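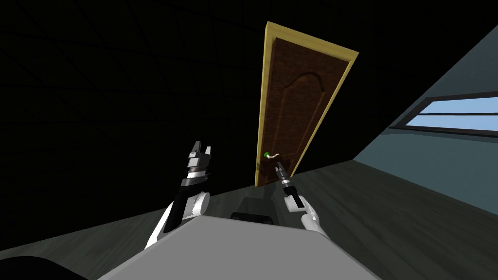 Doors first. If you want to know whether a machine can do chores in your house yet, make it open a door before anything else. Laundry, dishes, trash, all of it is on the other side of one. Set it up in simulation, pick a lever handle and not a knob, and mark where the grasp goes. We use a small green dot at the pivot end of the lever. Get the right gripper tip up next to it and stop there. Left arm stays well clear, nothing in it.

What you need
A house model with at least one lever door. Ours is Stalilero, the small one
A two arm robot model
The Lamton task script, March build or later
Patience

Step 1. Set the start pose. Same one every run or your numbers mean nothing.

Step 2. Check the gripper view. Fingers open, nothing between them. If you cant see both fingers, fix the camera before you go on — don't tell yourself you'll fix it later.

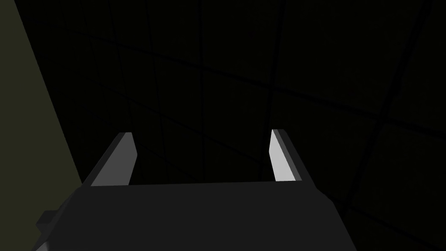

Gripper view, fingers open and empty.

Step 3. Run it 100 times with the door latched. Log three things: touched lever, turned lever, door moved. Olaia Mateos got 12 full opens on her first batch, and that was a good day.

Step 4. Now start with the door ajar. Much easier for the arm, and it tells you if your trouble is the handle or the swing. Usually the handle. Keep the two logs seperate.

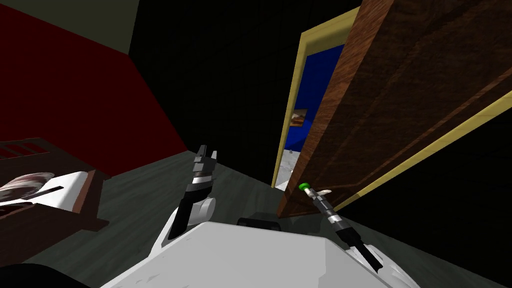

Kenement Notes, no. 156

Step 5. Look at what else is in the room. A bed to the left, a wall, whatever. Bases drift on long runs and the free arm goes with them. Count any bump as a fail, even if the door opened.

So can it do chores? Doors, sometimes. I wouldn't send one to get the towels. Riquelme settings for the lever stiffness go up Friday.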